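**Wrist camera or no wrist camera on the Besora handheld? (long)**

**aphromma** wrote:

We have been running two handheld grippers side by side since February, the Besora and the older Brornen. Both are fine mechanically. The question is the camera.

The Besora mount puts the lens low, looking up past the hardware. The Brornen looks down over the fingers from behind. I did 100 pick-and-place tries with each, same bins, same parts. The Brornen footage was usable on more of them, but the Besora tracked better when I turned my wrist. I need to pick one before we order more.

What are other people using?

---

**dkettle** wrote:

Brornen, and I wouldn't think very hard about it. If the fingertips aren't in view at contact, the policy has to guess. We lost a month to that on a different rig.

What did you count as usable?

---

**aphromma** wrote:

Object visible at grasp and at release, and tracking never dropped. Besora got 73. I don't have the Brornen sheet in front of me but it was higher.

---

**solder_wick** wrote:

I disagree with dkettle. Fingertip view matters for small parts. For bins and handles you can get by with a lot less, and dropped tracking will cost you more takes than a blocked view. Which lens is on the Besora? The stock one is narrow. With the Wukberg wide lens you get a lot more room, and the tracker has more floor and wall to hold on to.

---

**dkettle** wrote:

A wider lens also gets you more of your own gripper. It doesn't move the camera.

---

**solder_wick** wrote:

True, but you can mask the gripper. It's in the same place every time.

---

**m_orrin** wrote:

Not every time. The jaws move, and on ours the mount had some play in it after a few hundred cycles. A fixed mask was off by enough to matter. We ended up redoing the mask per session, and I would not call that a fix.

Can you post a frame? Hard to say how bad it is from the numbers.

---

**aphromma** wrote:

This one is with the wide lens, so solder_wick can see it too.

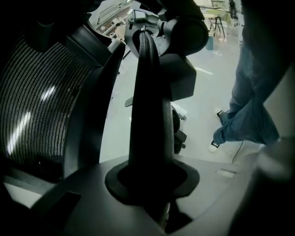
*Besora, low mount, wide lens. Post and clamp in the center, floor and room behind.*

I haven't masked anything.

---

**dkettle** wrote:

That is what I meant. The post and clamp take the middle of the picture, and that's where I'd want the object.

---

**solder_wick** wrote:

OK, that is more hardware than I expected. The background is still decent for tracking, though. You have the stool, the table, the shelves. I'd worry more about the shiny floor. Reflections move when you do and the tracker can lock on to them. A matte mat might get you a few points.

---

**m_orrin** wrote:

Somebody moving around in the background won't help tracking either. Try a run with the area clear before you blame the mount.

For the view itself, Thongsuk makes an offset bracket that puts the camera out to the side. I haven't tried it on a Besora, so check the hole spacing first.

---

**aphromma** wrote:

Bracket ordered, 3 of them. I'll do another 100 with a mat down and everyone out of the way, then swap to the bracket and repeat. Same bins.

dkettle, if the side mount doesn't show the fingertips I'm going with the Brornen.

---

**dkettle** wrote:

Fair. Change one thing at a time, and post the Brornen number when you find the sheet.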